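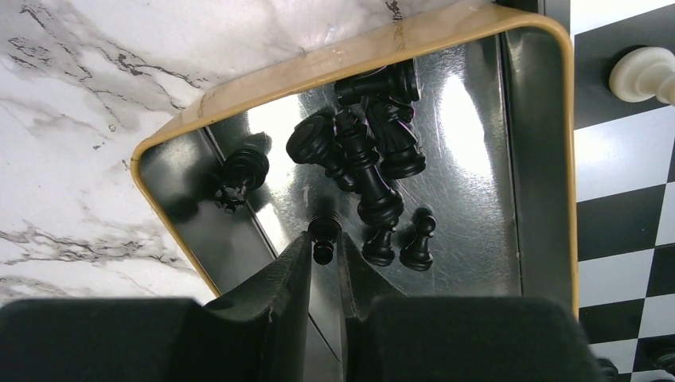

Grirholm Club Chess Pieces, full set with spare queens
Item 2416

We have been playing with this set at the shop since April and it has quickly become the one everybody reaches for. The weight is just right! Each piece is heavy enough to stay put when a sleeve brushes the board, but you can still play a fast blitz game without your wrist complaining.

The knights deserve a mention of their own. Eliécer Henao drew the pattern for them, and he went back to it again and again until the head looked alert from every side of the board (my favorite is the view from straight behind, where you get the line of the neck). The bishops have a clean, narrow cut, and the king's cross is short and sturdy, so it won't snap off in a bag.

What you get
34 pieces, two queens per side
Felt on every base, glued and trimmed by hand
Drawstring bag
Total weight 1250 grams

Board size
The king's base sits nicely on squares of 2 to 2 1/4 inches. On the Susora roll-up board the fit is lovely. The Nondow travel board is too small for these, so look at the Rugemalira set if you need something for the train.

Care
Wipe with a soft dry cloth. For fingerprints, use a barely damp one and dry right away. Keep the felt out of water. If a base ever comes loose, write to us and we'll mail you new felts, no charge.

Clubs
Orders of 10 sets or more ship together in one crate, and we're happy to mix in extra pawns. They do wander off! Allow 30 days for large orders.

Replacement pieces are sold singly, please say which color you need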